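Netier Tabletop: Two-Handed Handling of Small Household Objects

README for the first public release

Welcome! Netier Tabletop is a set of demonstrations for people training robots to handle the small, awkward things that live on desks and shelves. Every demonstration was made by a person holding a gripper in each hand, with a wrist-view camera on each gripper. No arm is needed at collection time, so the people doing the work can go to where the clutter is and move at something close to their normal speed. We love this way of working, and we hope the data shows why.
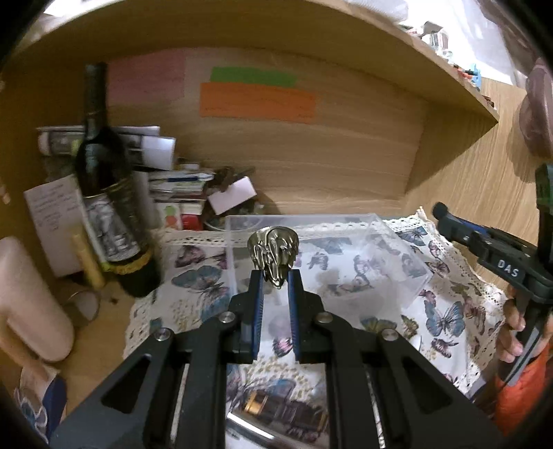
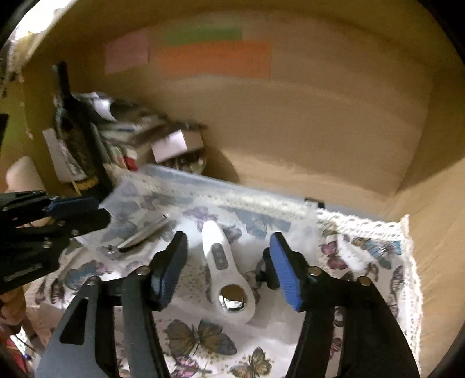
Gripper-camera views from the butterfly cloth station: a metal ornament held in the jaws (first) and open jaws on either side of a rotary cutter (second).

What is in the release

The release covers 17 stations in four homes and workshops. A station is one surface with its own cloth, lighting and set of objects: a desk, a shelf, a kitchen counter, the top of a sewing cabinet. We recorded up to 70 episodes per station. An episode is one short task from start to finish, with both grippers running the whole time, even when only one of them has much to do.

Tasks fall into these groups:

pick_place – pick up one object and put it down somewhere else on the same surface
into_box – put an object in an open container
out_of_box – take an object out of an open container
handover – pass an object from one gripper to the other
tidy – line up or group several objects, in any order the operator likes
free – no instruction given beyond "work with what's in front of you"

The free episodes are our favorites. People do wonderful, strange things when they aren't following a card: nudging a tool with the back of a finger to turn it, or using one gripper as a fence while the other one pushes. Some of the best regrasps in the whole set are in there.

Why clutter

Our first attempt (the Dendodetti pilot, collected in September and never released) used bare tables and one object at a time. Policies trained on it looked great on bare tables. Put a patterned cloth underneath and they started reaching for the print! So for this release we went the other way and left stations busy. Patterned fabric, lace, clear plastic, shiny metal and stacks of paper are all welcome. If you work on perception, the transparent and reflective objects should keep you happily occupied for a while.

We did not dress the stations to a plan. Operators could move things between episodes, swap objects in and out, and lay new items on the cloth. This means that the same station can look quite different from one episode to the next. The station label tells you the place, and the object list in each episode's metadata tells you what was in play.

Files

Each episode is a folder:

left.mp4 – video from the left gripper camera
right.mp4 – video from the right gripper camera
pose.csv – position and orientation of both grippers, one row per time step
width.csv – opening of both sets of jaws, on the same clock as pose.csv
meta.json – station, task group, instruction text, object list, operator code

Timestamps in all files share one clock and start at zero for each episode. Positions are in meters, in a frame fixed to the station at the start of its session. Frames do not carry over between stations, so please don't pool raw positions. We suggest working with motions relative to the current gripper pose, and the Forno loader (in tools/forno) will do that conversion for you.

The cameras have wide lenses, and the corners of the picture are dark in some views. We ship the video as recorded, without straightening or cropping. Lens parameters are in calib/, one file per camera. If your model expects a rectified view, run tools/rectify first and check a handful of results by eye.

Labels

Each episode has one instruction in plain English, written before recording (free episodes carry an empty string). After recording, a second person watched both videos and marked the grasp and release times, plus one outcome:

done
partly_done
dropped
stopped

We kept all four outcomes. Drops and fumbles are useful, and quite a few of them end in a nice recovery. If you only want clean runs, filter on done. The object names come from the people who labeled them, and they are not fully consistent. "Cutter," "rotary cutter" and "fabric cutter" may well be the same thing. There is a start at a merge table in labels/aliases.csv, and additions are very welcome.

Splits

train – 13 stations
val – two stations
test – two stations

Splits are by station, so no cloth or surface in test appears in train. A few kinds of object do appear on both sides. For a harder test, use splits/unseen_objects.txt, which drops any test episode whose main object has a namesake in train.

Good uses

Imitation learning from wrist views, two-handed coordination, grasp timing, tracking of thin or shiny objects, and pretraining of visual encoders for close-range work. The Pasaribu baseline in baselines/ trains on the pick_place and handover groups and is a decent place to begin. It is small enough to read in one sitting.

Limits to know before you start

No force or touch data. The grip pads are passive, and jaw opening is all you get.

Fast wrist turns blur the video, and pose tracking can drift for a moment when a camera is very close to a plain surface. Rows with low tracking confidence are flagged in pose.csv with a 1 in the last column.

The operators number 10, and most of them are right-handed. You will see the right gripper lead far more often than the left.

One gripper often appears in the other one's view, sometimes along with a hand or a sleeve. If your robot will look different from ours, masks for the visible grippers are in masks/ for the val and test stations only. Train masks are on the list.

Blades and points appear in some episodes. Please don't run a policy trained on these on real hardware near people without your own safety checks.

Privacy

All operators agreed in writing to the release of their recordings. Faces are blurred if they showed up, and there is no audio. We checked papers and labels for readable personal details and blurred what we found. If you spot something we missed, open an issue with the episode number and no screenshot, and we'll pull the episode while we fix it.

Changes

1.0, February 12, 2023 – first public release

Planned for 1.1: train masks, a longer alias table, and depth estimates for the into_box group

Contributing

Have a pair of grippers and a messy desk? We'd love more stations. Read docs/new_station.md, record one test episode, and send it in before you do a full session so we can check the clocks line up.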